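Wood Boards and Butcher Block: Care and Finishing FAQ

Jul 11, 2018
By Lorcan Noonan

Which oil should I use on a board that touches food?
Food-grade mineral oil. It does not cure, it does not go rancid, and it can be renewed at any time without sanding. Walnut oil and pure tung oil are also acceptable, but both need time to cure and walnut oil is a concern for anyone with a nut allergy. Do not use olive, corn or other cooking oils.

How often does a board need oil?
A new board needs three or four coats in the first week. After that, once a month is enough for a board in daily use. To test, put a few drops of water on the surface. If they bead, leave the board alone. If they soak in and darken the wood, oil it.

How do I apply it?
Wash the board, dry it, and let it stand on edge overnight. Wipe on a generous coat with a lint-free cloth, covering both faces and all four edges. Wait 30 minutes and wipe off whatever has not been absorbed. End grain takes more oil than face grain and may need a second pass.

Should I add wax?
Wax is optional. A paste of one part beeswax to four parts mineral oil slows water at the surface and makes the board easier to wipe clean. Apply it after the last coat of oil, leave it 15 minutes, and buff. Wax alone, without oil under it, wears off quickly.

Can I put a wood board in the dishwasher?
No. Heat and long contact with water open the glue joints and cause checking at the ends. Wash by hand in warm water with dish soap, rinse, and dry at once.

My board has cupped. Can it be flattened?
Often, yes. Cupping means one face holds more moisture than the other. Lay the board with the hollow side down on a damp towel, put a weight on top, and check it every few hours. Once it is flat, stand it on edge until both faces have dried evenly, then oil both faces equally. A board that cups again after two attempts should be planed.

What grit should I finish with?
Start at 80 only if there are deep knife marks. Otherwise start at 120 and go through 150 and 220. Wipe with a damp cloth after 150, let the raised grain dry, and sand again. Grits as fine as 2000 are sold for lacquer work and have no use here, as they burnish the surface and reduce absorption. 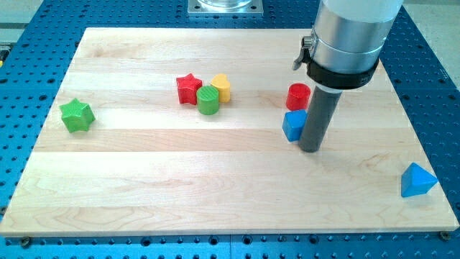 Does the direction of the grain matter when sanding?
Grain direction matters at every grit. Scratches across the grain stay visible after oiling, even when they cannot be seen on bare wood. Before starting, look along the face in low light and find which way the fibers run. On a light maple board like this one, the grain is pale but the faint darker brown streaks follow the length of the planks, and the block should travel the same way. With a random orbit sander, keep the pad flat, move slowly, and finish the last grit by hand.

Are dark streaks in maple a defect?
Usually not. Mineral streaks and heartwood color are natural and do not affect strength. They will look darker after oiling. A soft or crumbling patch is a different matter and should be cut out.

How do I remove a smell of onion or garlic?
Spread coarse salt over the face, rub it with half a lemon, wait five minutes, and rinse. Dry the board on edge. Repeat if needed, and oil again once it is fully dry.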